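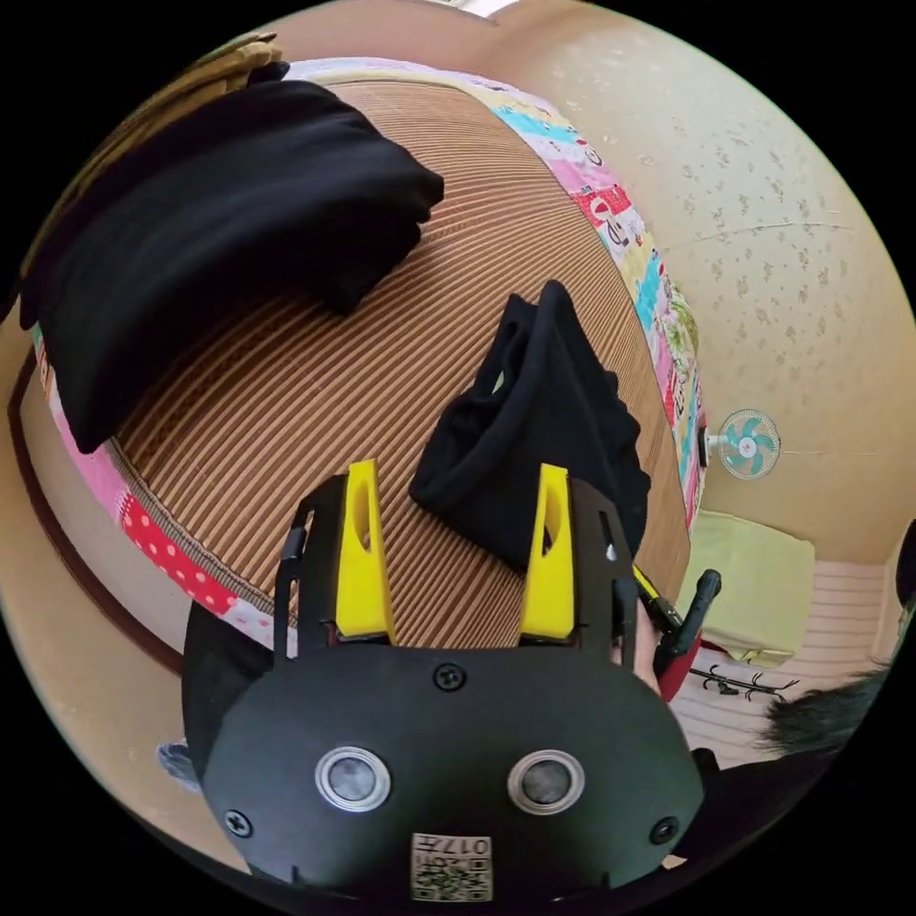

FOR IMMEDIATE RELEASE

Plukolia opens its Sonora Street shop this November, and yes, you can nap in it

I've been selling bedding out of a warehouse unit with no windows for 5 years, so you'll forgive me if I'm a little giddy writing this one myself. Plukolia is getting a real store! We open at 10 a.m. in the second week of November, in the old Boychuk shoe repair building on Sonora Street, and everyone is invited to come in, take off their shoes and lie down.

I'm Guadalupe Ponce, and I started Plukolia with one sewing machine and a stubborn opinion about pillowcases (the flap goes on the inside, I will not be debating this). We now make sheets, quilts, woven mats and bed covers, and we ship to people who mostly find us because a cousin told them to. What those people have asked for, over and over, is a place to touch the stuff before they buy it. Fair enough. I wouldn't buy a blanket from a thumbnail either.

The new shop covers 700 square feet. That's small, and we've packed it tight. There are 2 full beds made up at the front, and we'll change them every week, so if you hate the green quilt, come back. Along the back wall are 40 fabric bolts you can order by the yard, which we've never offered before. Bring your measurements. Bring your mattress depth too, please – I can't tell you how many fitted sheets come back to us over a mattress depth.

My business partner, Tormod Midtbø, runs the weaving side and has been quietly building up stock since spring. I asked him for something I could quote and got this: "People think a woven mat is only for hot weather. I sleep on one in January with a wool blanket on top and I'm very comfortable." So that's Tormod. He'll be in the shop on opening morning to talk about fibers for as long as you can stand it, and he'll be teaching a short mending class at 4 p.m. the same day. The class is free, but there are only so many chairs, so email first.

A few practical things. We're keeping the online store exactly as it is, same prices, same shipping. Returns from online orders can come straight to the counter. We'll do repairs on anything we made, no receipt needed, because I can recognize my own hems. The front door has a ramp, and parking is behind the building, off the alley.

We're also trying out a new booking and inventory system from Vultix, so if you want the shop to yourself for half an hour (new baby, bad back, very picky spouse), you can reserve a quiet slot before we open to everybody else. Those slots start at 9 a.m. and there's no charge.

I grew up six blocks from Sonora Street and had my school shoes resoled at Boychuk's. We kept the old counter and sanded it down, and the brass bell is still over the door. It's loud. Sorry in advance to anyone napping.

Media who'd like to visit before opening, or borrow samples for a shoot, can write to me directly through the contact form on our site. I answer my own email, usually after dinner.

Media contact: Guadalupe Ponce, founder, Plukolia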